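Do we need coloured plates?

March 12, 2022

I keep reading that a bright plate makes you enjoy your tea more. Hmm. The Brillow catalogue is full of that sort of claim, and I'm not convinced toast knows what it's sitting on.

The pink plate, above the table and then on it: 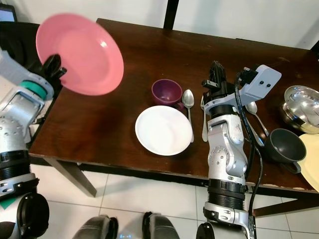
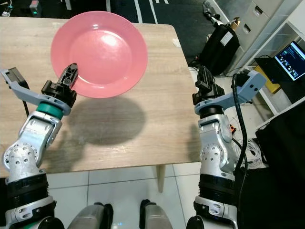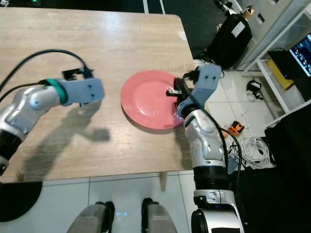

My plain white ones have done 4 years, and I use them 365 days in each. Will a pink one still look cheerful by September? I have my doubts. I'd want to see it after 200 washes before buying a set.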